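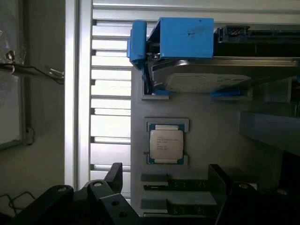
A desktop processor seated in a grey panel.

The signing was supposed to start at ten, and at twenty to twelve we were still eating the little coconut biscuits. I'd been put in the third row, behind a man with an enormous hat and next to Akinyi Langat, who had come down from the ministry with the agreement in a zip-up folder on her knees (she wouldn't even put it down to take a cup of tea). It was 154 pages long. I know because I asked if I could hold it, and she let me, for a bit.

I've been to a lot of these. A lender from somewhere cold, a lakeside town that wants reliable power, two flags, a table with a cloth that's slightly too short, and everybody standing up at once for the photograph. This one was for Karport, where the Merent fund is putting up the money for a small solar grid and a cold store by the landing beach, part loan and part grant. The plan is to connect 2626 households, plus the clinic and the two schools on the ridge road. I wanted to know what happens to a piece of paper like that once the flags go back in the box, so I stayed on after everyone else had gone to the airport.

Karport has had power before, on and off. There's a diesel set behind the market that runs from six in the evening until the fuel's gone, and anyone with a fridge has learned to treat it as a cupboard. Wafula Kariuki took me round on the back of his motorbike, and he shouted the whole history over his shoulder while I tried not to lose a shoe. His father was at the first meeting about a grid. That was nine years ago! The fund behind that version pulled out, another came and did a study, and then the study had to be done again after the lake rose and the site they'd picked ended up with reeds growing in it.

You can still find the old pegs if you walk along there. Wafula's cousin ties a goat to one of them.

What changed this time, as far as I can make out, was the tariff. Earlier plans had everyone paying the same per unit from day one, and the fish traders, who'd use most of the power, thought that was lovely, and the people up the hill with three bulbs and a phone to charge thought it was daylight robbery. The new agreement has a low first band that covers what a small house uses in a month, and the cold store pays more. It took two years of arguing to get there. I read the clause on the boat and it's less than half a page.
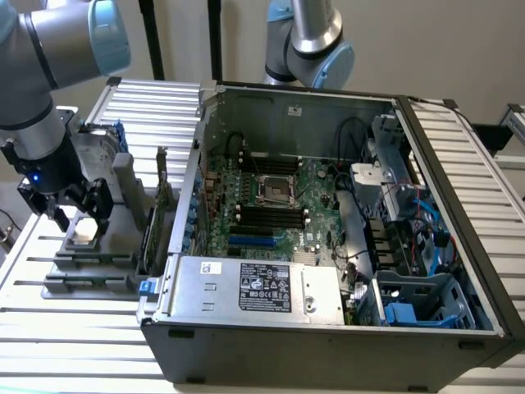 Kolbrún Dalsgaard did the negotiating on the fund's side, and I caught her at breakfast at the guesthouse, where she was having eggs and answering messages with one thumb. She's very cheerful for someone who has spent so long on one clause. The money comes in four slices, she told me, and the second isn't released until the first has been accounted for, down to the cable drums. I asked what happens if the drums are late. "Then everything is late," she said, and asked if I was going to eat my toast.

The panels and batteries are coming from Oláh, who won the tender, and the meters from Iveck. Both contracts have a line in them about local hiring, and the line has teeth in one and none in the other, which Slavica Begović noticed before anybody else did. She has been hired to train the technicians, and she'd like them to start with the old diesel set so they've had their hands on something real before the crates arrive. I sat in on an afternoon of it, in a classroom with no glass in one window. We did earthing. I understood more than I expected to and have since bored two friends with it.

There's a question I kept coming back to, and I put it to everyone I met: who owns the thing in the end? On paper, a new public company owned by the district, with seats on the board for the households and the traders. The loan is the district's to pay back, starting after a grace period, out of the tariff. If people don't connect, or connect and can't pay, the sums get tight very quickly. The grant part covers the poles and wires, so at least the dullest and most expensive bit isn't sitting on anyone's bill.

I came away thinking the loan was too big a share and the grant too small, and I said so in a draft of this piece that I passed around.

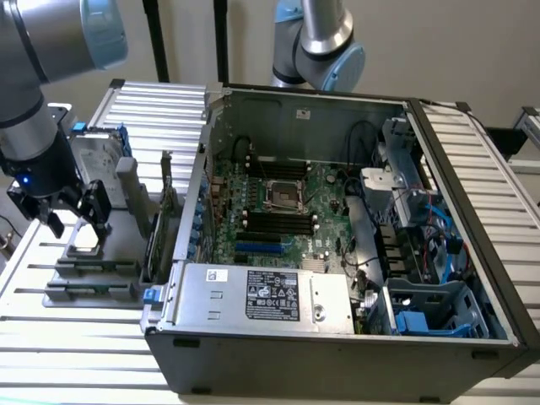 Mélanie Vachon wrote back that I was being too hard on the loan. In her view a town that borrows gets to argue with the lender as a customer, and she has seen all-grant schemes where the donor chose the site, the supplier and even the colour of the doors, and the town found out from a newsletter. She'd rather see me worry about the board seats and how they're filled, and she wanted to know whether the households would vote for theirs or be handed somebody.

So I rang Wafula and asked. They'll vote, he said, in January, at the school, and there are 106 names down to stand so far for two seats. His aunt is one of them. She wants the street lights on the path up from the beach done first, before the cold store, and she's been going door to door with a torch to make her case.

The first slice of money has gone through. The poles are stacked by the ferry ramp under a tarpaulin, and the site has moved again, forty paces uphill this time, well clear of the reeds.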